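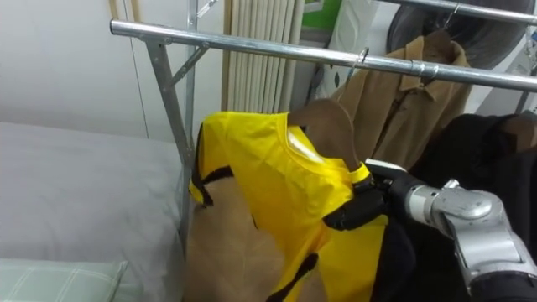 Yellow short-sleeved top with black trim, on a wooden hanger at the front rail.

By Abena Akpalu
Sun 16 June

The Prunow clothing swap takes place in August, and the sorting has started. Everything that comes in gets looked over, put on a hanger if it is the kind of thing that hangs, and moved to a rack until it can be tagged. At the last full tally we had 2,382 pieces, counting children's clothes but leaving out socks and belts, which are kept in a separate bin.

The page opens with one of the sports tops. It is a shiny, slightly crinkled synthetic fabric with a round neckline and a narrow black collar. Black piping runs along the seams and there are black stripes across the lower part. Tops like this go on the sports rail with the running gear and the team shirts. They are popular with teenagers and usually go in the first hour.

Slippery fabrics are the hardest to keep on a hanger. One side drops lower than the other, and by the end of the day there are a few on the floor. Wooden hangers hold them a little better than thin wire ones. If a shirt keeps sliding, put a rubber band around each end of the hanger. We have a bag of them at the sorting table.

Hangers are what we need most right now. The Jokville branch lent us 246 and would like the same number back. Please do not send any home with the clothes. Adult sizes only, as we have plenty of the small ones. Wooden or plastic are both fine, and they do not have to match.

The racks are steel tube. Put heavy coats near the uprights and lighter things toward the middle of the rail. When a rack has two rails, fill them evenly so the weight is not all on the front. Last year one rack at Eide was loaded with winter coats on one side and had to be emptied before it could be moved.

A few notes for people bringing clothes in:

Wash everything first, including things that have only been worn once. Sports clothes hold on to odors and should be washed inside out on cool.

Close zippers and fasten the top button. Shirts stay on the hanger and zippers do not catch on the next item.

Shirts with a name or number on the back are accepted. Work uniforms are not.

Small repairs are all right if you tell us about them. Pin a note to the item saying what is wrong and where. The mending table will be open again this year and took in around 30 pieces last time, mostly hems and loose buttons.

We cannot take pillows, used underwear or single shoes.

Drop-off is at the side door on Arkow Street. Bags should be light enough for one person to carry, with a label on the outside saying adult, child or mixed. The limit is seven bags per household. If you have more than that, write to us first and we will set a time.

Tags are colored by size this year and not by type. Small is green, medium is white, large is blue, and anything above that is orange. The tag goes on the left cuff, or on the left side seam if there are no sleeves.

More pictures will be added to this page as the rails fill up.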